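Chapter 4
Buying Software for Public Offices: What the Contract Leaves Out

Public offices buy software slowly and keep it for a long time. A county may spend two years choosing a permit system and then live with the choice for 16. During those years the people who wrote the requirements retire, the vendor changes its price list, and the office finds out which promises were written down. This chapter deals with that gap. It assumes you have read the section on bidding rules and that you don't need to be told what a request for proposals is.

We begin with the product demonstration, on which far too many decisions rest. A demonstration is run by the seller, on the seller's data, along a path the seller has practiced. It shows that a task can be done once. It says very little about what happens when three clerks open the same record, or when an address has a half number in it.
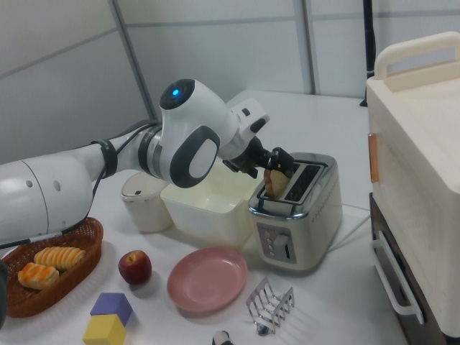
Figure 4.1. Robotic arm holding a slice of bread over a two-slot toaster.

Consider the permit office in Kaltville. It asked for a system that would take applications online, route them to the right inspector, and store the finished files. Keskin, the winning bidder, answered "yes" to all 405 lines of the requirements sheet. A sheet with no "no" on it should worry any reader. Some of those answers meant that the feature existed. Others meant that it could be built, at a rate given in an appendix, and a few seem to have meant only that the bidder had understood the question. The scoring team gave each of them the same point.

The trouble started in May, when the office tried to move its old files over. The contract said Keskin would "support" the move – a word that can cover a team of engineers or a phone number. Roughly 200 scanned plans arrived with no parcel number attached, and staff typed the numbers in by hand.

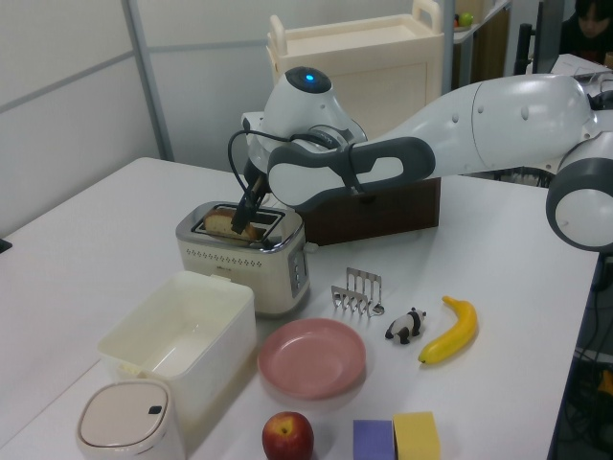

Requirements should describe work that a clerk can sit down and test. "The system shall be easy to use" can't be tested. "A clerk can correct a parcel number without calling the vendor" can, in a few minutes, before anybody signs. Buyers often find this hard, and it helps to practice on something plain. Take the toaster in Figure 4.2, with its two slots on top and its small buttons on the side. Write one line saying what each button must do, then one line saying how you'd check it. Most students find that their first line is a wish. The same exercise on a permit system is longer and duller, and worth more than a second demonstration.

Minska, a smaller town, used lines of this kind and still overspent. We return to its case in section 4.3, along with the claim that open data formats prevent lock-in, for which the evidence is thinner than their backers suggest.

Comments

Peteck: We "support" things at my office too. The half-number addresses got a groan out of me.

permitdesk: Is section 4.3 posted yet? The link goes back to chapter 3.

old_clerk: You're too hard on demos. Ours was run on our own data and it did catch two problems.

September 3, 2026: Comments on this chapter are now closed.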